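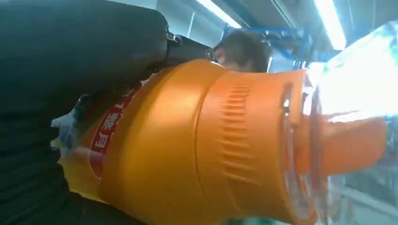

Temps de lecture : 4 min

J'ai acheté le moulin Gulier au printemps, pour remplacer un modèle à lames qui chauffait et qui donnait une mouture très irrégulière. Je fais surtout de l'espresso, deux le matin et parfois un troisième après le déjeuner, et le week-end une cafetière à piston quand il y a du monde. Après plusieurs mois d'usage quotidien, je pense avoir une idée correcte de ce qu'il vaut.

Le moulin est un modèle à meules coniques en acier, réglable par une bague graduée de 1 à 73. Les crans sont nets sous les doigts. Pour l'espresso, je reste entre 9 et 14 selon les grains, et je n'ai jamais eu besoin de descendre plus bas. Pour le piston, je monte vers 55. Passer de l'un à l'autre demande de tourner la bague moteur en marche, ce que la notice précise en page 11 et que je n'avais pas lu la première fois. À l'arrêt, la bague force et on sent bien qu'il ne faut pas insister.

La trémie contient assez de café pour la semaine, mais je préfère peser chaque dose. Le Gulier retient un peu de mouture dans le conduit, peut-être un gramme. Je donne deux petits coups de soufflet à la fin et le reste tombe. Le soufflet n'est pas fourni, il faut l'acheter à part chez Fontes ou s'en bricoler un. À ce prix, il aurait pu être dans la boîte.

Côté bruit, rien d'extraordinaire. Il réveille quelqu'un qui dort dans la pièce voisine, pas quelqu'un à l'étage. Une dose double est moulue assez vite pour que ce ne soit pas un problème chez moi.
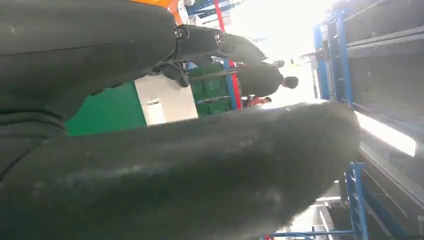 En tasse, la différence avec l'ancien moulin est évidente. J'ai commencé avec un mélange assez torréfié de chez Jarnham, facile à régler, et j'ai obtenu une extraction régulière dès le deuxième jour. Avec des grains plus clairs, il faut serrer davantage et être patient, car un seul cran change l'écoulement de plusieurs secondes. C'est là que je trouve la limite de l'appareil. Entre deux crans, il n'y a rien, et certains cafés tomberaient justement entre les deux. Je compense en ajoutant ou en retirant un demi-gramme.

J'avais hésité avec le Clesteck, que j'ai pu essayer en magasin. Il est réglable en continu, plus lourd et plus silencieux. Il est aussi plus haut et ne passait pas sous mes placards avec sa trémie. Son bac à mouture m'a paru moins pratique, avec un couvercle qu'il faut tenir pour verser. Pour quelqu'un qui change souvent de café, je le conseillerais quand même avant le Gulier.

Le nettoyage se fait une fois par mois. On retire la trémie, on dévisse la meule supérieure d'un quart de tour et on passe le pinceau. La meule se remet dans un seul sens, avec un repère rouge qui s'efface déjà un peu. J'ai refait une marque au feutre.

Une panne à signaler : en juin, l'interrupteur est resté bloqué en position marche. Le service après-vente m'a envoyé la pièce, référence 2767, sans discuter, avec une fiche de montage lisible. Je l'ai changée moi-même en une demi-heure.

Je l'ai payé 126 euros en promotion. À ce tarif, je le reprendrais. Au prix normal, je comparerais d'abord avec le Clesteck, en mesurant la hauteur sous les placards avant de commander.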